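Égouttoir à vaisselle Drula 40, inox brossé

Référence : DR-40-234
Gamme : Drula
Fabricant : Rurico

Égouttoir de plan de travail à un niveau, pour assiettes plates et creuses, bols et couvercles. Structure en fil d'acier inoxydable 18/10 soudé par points, finition brossée. Les extrémités des fils sont ébavurées et fermées par des embouts en silicone gris. Les séparateurs sont fixes et inclinés vers l'arrière, avec un entraxe de 34 mm.

Caractéristiques
Longueur : 40 cm
Profondeur : 34 cm
Charge admissible : jusqu'à 69 N par traverse
Bac récepteur : polypropylène, bec orientable à gauche ou à droite
Pieds : quatre, silicone, remplaçables
Passage au lave-vaisselle : structure seule

Montage
La structure est livrée assemblée. Encliqueter le bac par l'avant, bec tourné vers l'évier, puis vérifier que les deux ergots latéraux sont engagés. Sur un évier encastré à fleur, prévoir la rallonge de bec (non fournie). Le modèle ne convient pas à un montage mural ; voir pour cet usage la série Salcedo, livrée avec rail et visserie.

Entretien
Rincer le bac à l'eau claire. En cas de dépôt calcaire, appliquer du vinaigre blanc dilué et rincer. Ne pas utiliser de laine d'acier ni de produit chloré sur les soudures. 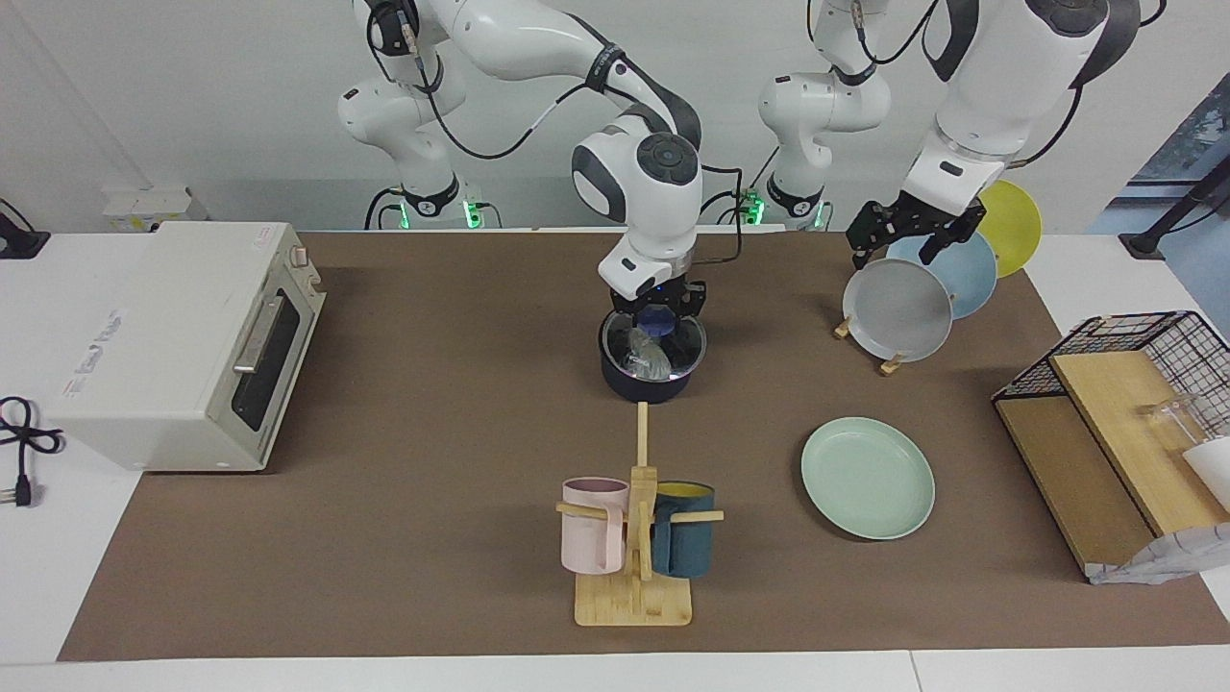
Irkidby, novembre

La notice de la gamme a été révisée par Walid Nimri. La fixation du bac par vis est supprimée et remplacée par les ergots décrits plus haut. Les anciens bacs ne sont pas compatibles avec la structure actuelle. Les assiettes se rangent debout, une par intervalle. Les casseroles et faitouts se posent à côté, sur un tapis.

Pièces détachées
Jeu de quatre pieds silicone
Bac récepteur avec bec
Rallonge de bec
Embouts gris, sachet

Service pièces : Ruba Haddadin, Rurico, Irkidby. Indiquer la référence complète gravée sous la traverse arrière.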